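## Section 3: Clearing the table and filling the bin

This section applies to the Ulto sorting table and its open bin. It should be read before the table is used for the first time and kept with the Baltano site folder.

### 3.1 Placing the bin

1. Stand the bin on the left side of the table, open top upwards.
2. Turn it so that the handle in the side wall remains within reach.
3. Check that the bin is empty. Bins carried over from an earlier session must be emptied at the Naneck collection point.

### 3.2 Clear film and wrappers

1. Lay each item flat on the table, away from the rim of the bin.
2. Shake out any crumbs or loose paper.
3. Place the item in the bin. Do not tie or knot it.

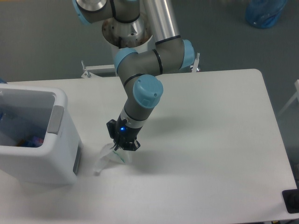

Koech asked, on reading the draft of this section, whether clear wrappers might be gathered inside one larger bag first, as had been the practice at their own site. They may not. Bagged film is returned unsorted, and the charge falls to the site that sent it.

**Note:** Clear film is easily overlooked on a white surface. Pass a hand across the table before moving on to the next group of items.

### 3.3 Cloths and soft items

1. Pick up the cloth by one edge.
2. Lower it over the rim and release it once the greater part is inside.
3. Press down any portion left hanging outside the bin.
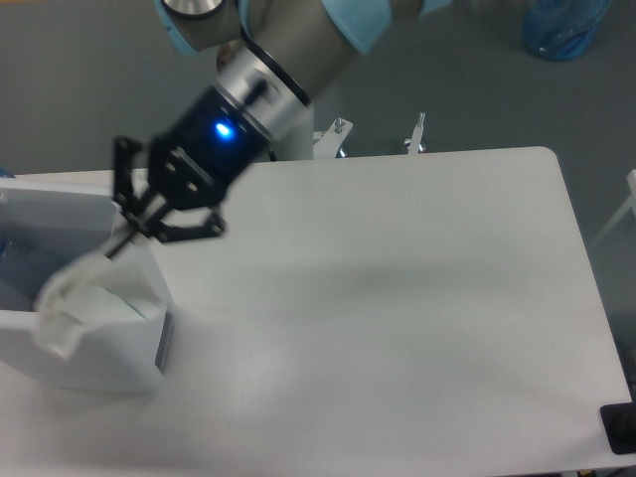
4. Set aside cloths marked for laundering - these go back to stores under form 112.

**Caution:** Cloths used with solvents or polish must not be placed in this bin. Use the lidded metal container.

### 3.4 Checking the table

1. Look over the whole surface, including the corners.
2. Wipe away spills with a damp cloth. Do not use scouring powder.

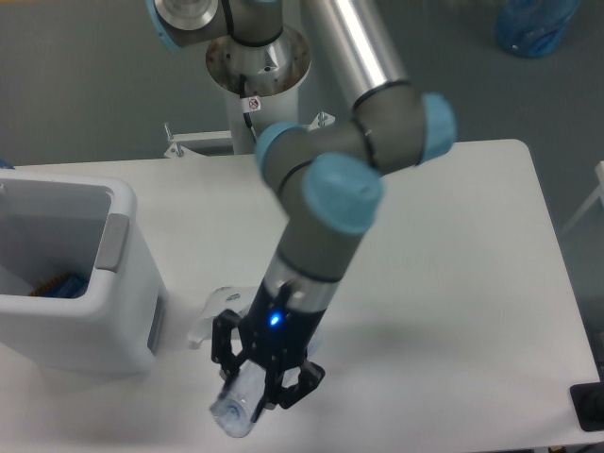 3. Record any scratches or loose fittings on the table sheet, stock code 872.

### 3.5 Bottles and paper

1. Lay plastic bottles on their side, with the cap on.
2. Separate any paper from the bottles before either is lifted.
3. Return bottles that still contain liquid to the sink for emptying.

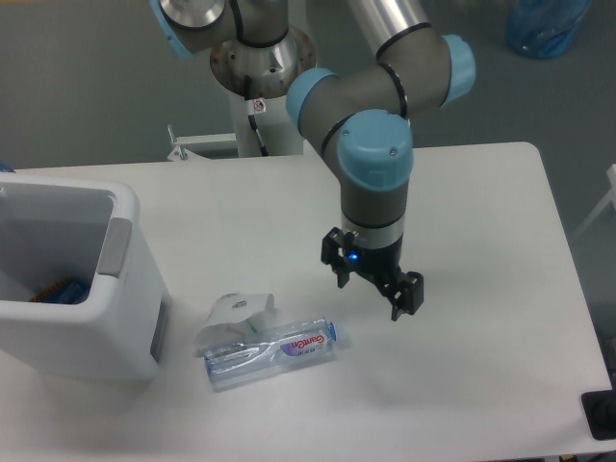 4. Leave labels in place. Their removal is carried out at Naneck.

**Note:** From November, paper will be collected separately. Until then it may share the bin with bottles.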